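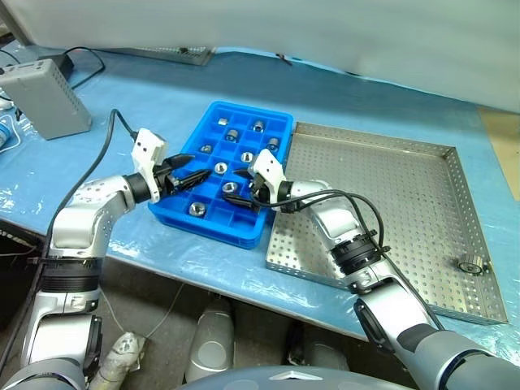
Fittings in the blue tray, steel tray alongside, two arms on the job.

People keep asking me when a machine is going to do their washing up, so I'm starting a thread about nuts. Bear with me.

I've spent a good chunk of this year around small workshops that have been told the robots are ready. The job everyone wants rid of is this sort of thing: little metal bits, some in a tray with compartments, some in a tray without. Move, sort, repeat until pension.

A bored teenager can do it while watching football. I know, I was one. 400 fittings before lunch at a place that made radiator valves, and I couldn't tell you a thing about any of them.

The sales line from Murkmont back in April was that loading trays is "solved". I asked what happens when a part rolls over. There was a silence, and then I was offered a biscuit.

To be fair to the machines, a fixed line has done this beautifully for decades. Bowl feeder, chute, off you go. But that's for someone making 3000 of the same thing all day long. The shop I'm thinking of makes 30 of one thing and then changes its mind.

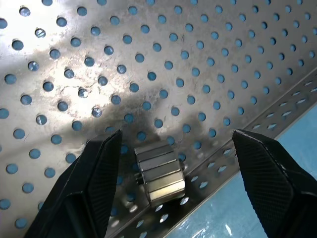

One small faceted part, two knurled fingertips, a great many holes.

Look at what the poor gripper has to deal with there. Shiny part on shiny metal, glare up one side, shadow across the middle, and a little stub sticking out of the end of the part in case it was all getting too easy.

You or I would just scrabble at it. Fingernail under, flick, got it. We don't plan that and we'd struggle to explain it. Scrabbling is badly underrated and I have yet to see it on a spec sheet.

Someone from Otano told me their next gripper will have "human-like dexterity". Which human, though? I've seen my brother-in-law put up a shelf.

Same goes for the kitchen, by the way. The cutlery drawer is a compartment tray. The draining rack is a metal thing full of holes. If a machine can't get a small fitting off perforated steel every time, it isn't coming near my teaspoons.

So can they do chores yet? Some of them, slowly, on a good day, with the table laid out nicely. I'd put it at the level of a keen guest who wants to help – you're grateful, and you hover.

I asked Böttcher for a price per arm and got a brochure. Trurkorach at least gave me a number, and it was a lot of teenagers.

Best question I've had so far came from a shop owner with 2000 fittings waiting on a shelf: "Can I leave it on and go home?"

Still waiting on an answer to that from any of them. Will add to this thread if one turns up.

21/09/2025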